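1/ Finally read the Vandov write-up on hand-held gripper data properly, with coffee, on a Saturday. The headline: 2,025 demonstrations, no robot involved in collecting any of them, policy moves to a real arm afterwards. I have questions.

2/ The method is fine. People hold the gripper, a camera on it records what the hand does, markers help with tracking, you train on the result. Cheap and fast. I'd use it. My trouble is with the word "diverse," which shows up all over the results section.

3/ Diverse how? Most of the demos come from one hall in Ciltthorpe. Big hall, nice light, white tables. If every episode shares a ceiling, I want to see what happens under a different one. 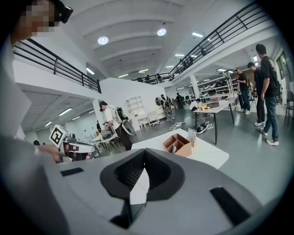

Gripper's-eye view of a collection session, second gripper at left with a marker cube on top.

4/ Look at how much of that view is hall and how much is task. Cardboard organizer on the table, then people, railings, shoe rack, lights. A policy can latch on to any of that. The paper crops nothing and tests nothing with the background swapped.

5/ They do have a held-out test: 249 trials. Good number! But only 42 were run outside the hall, and those get a single line in the appendix with no breakdown by task. That's the line I wanted the whole paper to be about.

6/ Kevser Ertürk asked me whether more data would fix it. They say the next release (Utix) goes to 3,000 demos. Maybe. More episodes from the same tables mostly tells me you own the tables.

7/ What I'd want before I believe the transfer claim: same tasks, a kitchen or a garage, failures listed by type. Also a baseline trained on half the demos from twice the places. We ran a small version of that on our Erdős setup in January and the places mattered more – small sample, so don't quote me.

8/ Credit where due, they released the raw recordings, so somebody can check. I'm starting with the appendix trials. Will post whatever I get, including if I'm wrong about the ceiling.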